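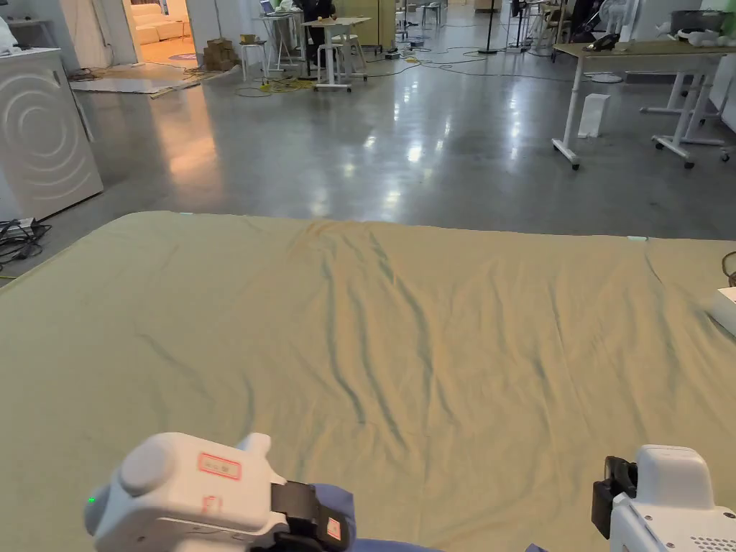

Sheet spread out flat on the floor, creases and all, before the first fold.

Section 5: Folding a Big Flat Sheet by Yourself

Okay, so you've gotten through the pillowcases and the towels, and now it's time for the one everybody asks me about. I wrote this part of the Clarnard laundry guide after years of rolling my own sheets into a ball and shoving them in the closet, so please believe me when I say you can learn this! I do mine on the floor. A bed works too, but a bed is soft and the sheet slides off the sides, and I like having a hard, flat surface under my hands.

What you need

A clean, dry flat sheet (fitted sheets have their own section, and they deserve it)
A stretch of clear floor a bit bigger than the sheet
A broom or dust mop
A shelf or a lidded bin to put the folded sheet in

Before you start

Sweep first. I mean it — concrete and tile look clean right up until you drag a light-colored sheet across them. If you mopped, wait until the floor is bone dry. Move any cords and power strips well out of your way, and take your shoes off if you're going to be stepping anywhere near the fabric.

CAUTION: Never spread a sheet over a power cord or a plugged-in power strip. You can't see it under there, and it's very easy to trip or yank something off a table.

Laying it out

1. Hold the sheet by the two corners of one short end and give it a good snap, then let it float down in front of you. It won't land straight. Mine never does.

2. Walk around to the far edge and pull it into a straight line. If your floor has seams or tiles, line the edge up with one of those.

3. Come back to your own side and tug the two near corners out toward the sides. You'll probably still have long creases running on the diagonal, like the ones on the green sheet in the picture. Those come from the corners being pulled unevenly, so go back and forth between opposite corners until they loosen up.

4. Smooth from the middle out with flat hands. Don't chase every wrinkle! Small ones disappear into the fold and the big ones are all you care about right now.

NOTE: This is a great time to look for stains, while the whole thing is open in front of you. The green sheet has a faint brownish mark up near the top edge, right in the middle, and a mark like that is so easy to miss once a sheet is folded. If you find one, stop here and go to Section 2 (Spot Treating). Folding a stained sheet and promising yourself you'll deal with it later is how I lost a really nice Hela set.

Folding

5. Take the far edge and bring it all the way toward you until it meets the near edge. Match the corners first, then run your hand along the edge between them.

6. Smooth again, pushing the air out toward the fold.

7. Fold the same direction one more time. You should now have a long strip.

8. Check the width of your strip against your shelf. If it's too wide (king sheets usually are), fold it lengthwise once more.

9. Move to one end of the strip and fold it to the other end. Keep folding in half until you have a rectangle that fits your shelf or bin. If it's getting too puffy to stay put, open the last fold and do it in thirds.

10. Turn the whole thing so the smooth folded edge faces out, and press down on it for a few seconds.

CAUTION: If any part of the sheet feels cool or damp while you're pressing, don't put it away. Open it up and hang it over a door or a drying rack until it's completely dry, or you'll be smelling it in a week.

If it comes out crooked

Corners don't meet: unfold back to step 5. Fixing it later takes longer, I've tried.
One side is fatter than the other: there's a bunched-up wrinkle inside. Open one fold at a time until you find it.
Sheet keeps skidding: put something soft and clean on the two far corners, like a rolled towel.

Storing

I keep each set together inside one of its own pillowcases. The Nirton bins fit two sets side by side if you stand them on end. Fitted sheets are next, in Section 6, and you'll want both hands free for that one.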